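Can a General-Purpose Robot Do Household Chores Yet?
Term project report, Clullura course, 2025-06-06

We tested one question in simulation: how much of a tidying routine can a two-armed robot finish without help? The Gusadlow planner chose the motions and Welteo supplied the rooms. All runs used parallel-finger grippers. 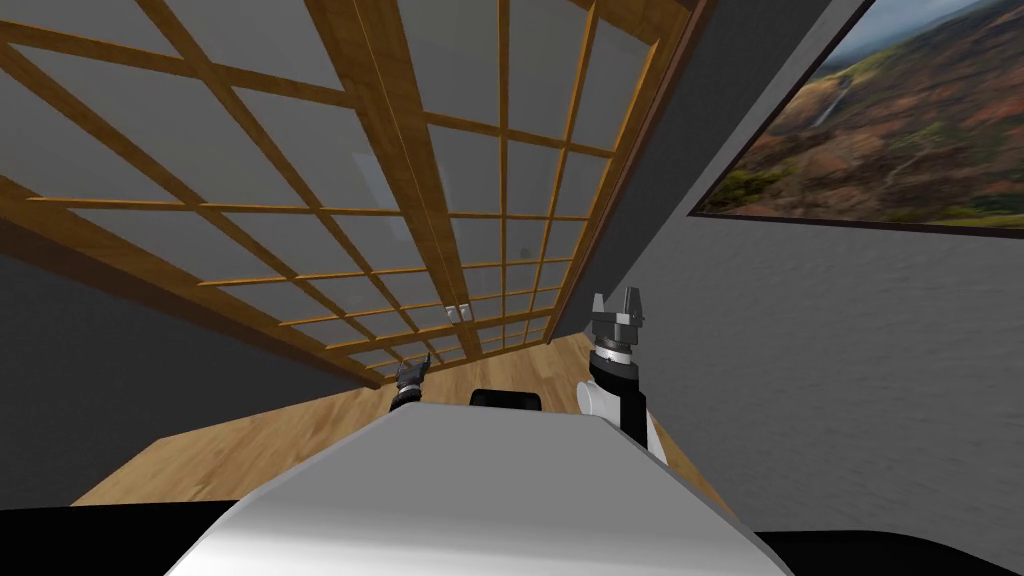
King-fai Tam

Chores were scored per run, pass or fail. Of 509 runs, 91 passed. Most failures came before contact: the planner lost track of the target once the arm blocked the view, then timed out. Another 17 runs ended when the two arms planned paths through the same space.

Camera choice had a large effect. The body view gives context but little detail at the fingertips. 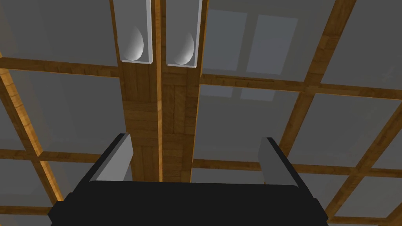

The wrist view has the opposite problem, as a small rotation changes everything behind the fingers and the planner has to find its bearings again. Merging both views helped with reaching but not with placing.

Our answer for now is no. A person would still have to stay in the room. The February build of Ko, which we did not test, handles blocked views differently and should be tried on the same chores.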